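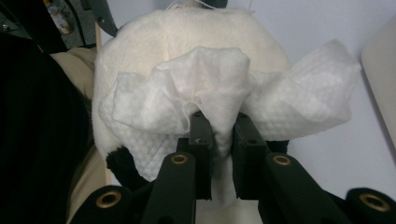

Last updated: January

Speaker notes: Can Machines Do the Chores Yet?
Ernska Institute, public program on work and automation
Speaking time is 40 minutes with questions. Notes follow the order of the slides.

Slide 1. Opening

Leave the first picture up while people find their seats. Welcome the audience on behalf of the Institute. State the question in the title and give the short answer at once: some chores, in some rooms, with a person close by. The rest of the talk explains where the line falls today.

Mention that printed handouts are at the back and that the hearing loop is on.

Slide 2. What we mean by a chore

A chore is a small job that nobody writes a procedure for. Wiping down a toy, emptying a bin, folding a towel, and sweeping under a bench are all chores. In a shop, the list includes wiping fixtures and putting parts back in the right tray.

Factories have used automatic machines for a long time, and those machines are very good at repeating one motion on one part. Household work seldom offers the same part twice. Ask the audience to name a chore from their own morning. Take two or three answers and move on.

Slide 3. Why a wipe is hard

Return to the opening picture. A thin white wipe is pinched between two black fingers and held against white plush. For a person this takes no thought. For a machine there are several problems at once.

The wipe has no fixed shape. It wrinkles and folds as it is handled, and a plan based on how it looked a second ago may already be out of date. White cloth on white fur gives a camera very little contrast to work with. The plush gives way when pressed, so the surface being cleaned is moving too. Two fingers also cannot spread a cloth flat the way a palm can.

Pause here. This slide usually brings the first question from the floor.

Slide 4. How the work is taught

Explain that many groups now begin with people. A person performs the chore while holding the same kind of gripper a robot would use, and the motion is recorded. A machine later learns from many such recordings. The method is practical, but it asks a good deal of patience from the people involved.

Our internal exercise, called Rola, collected 400 recordings of small cleaning jobs. Of these, 114 were set aside on review, most often for a dropped cloth or a blocked view. The remainder went to our partners at Alline for training. Please do not quote these figures outside the talk without the written report.

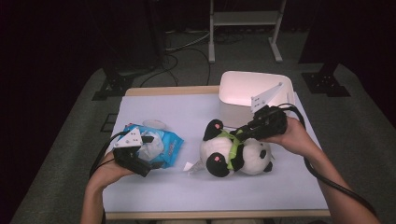 Slide 5. Two hand-held grippers at work on a plush panda and a pack that looks like wet wipes.

Let the audience look before speaking. Draw attention to the division of labor. One gripper presses on the blue pack, where a thin sheet is partly out. The other has hold of the panda's green scarf. Taking a wipe from a soft pack is a two-handed job for most of us, and so is cleaning something that slides on a table.

If asked whether one arm would do: for a hard object on a fixed mount, often yes. For soft goods, our experience favors 2 arms.

Slide 6. Where machines stand

In the Lie trial, a pair of robot arms was given 300 attempts at wiping a plastic tray. Results were good when the tray stayed in one place and the cloth was already in the gripper. They dropped sharply once the arms had to pick up the cloth themselves. Show the chart, but do not read it aloud.

The shop floor is ahead of the home. Benches are level, lighting is steady, and tools can be kept in marked places. A family room offers none of this - and few families would agree to arrange one for a robot.

Slide 7. Advice for managers and households

Choose one job and write down what "clean" means before looking at any equipment. Ask the supplier to show the whole task, including the pickup and the disposal of the used cloth. Ask how often a person had to step in. Keep staff who know the work involved in the trial from the start.

Slide 8. Questions

Allow ten minutes. Repeat each question into the microphone for the recording. Questions on price should be directed to the handout, page 2. Leave the contact slide up until the room has cleared.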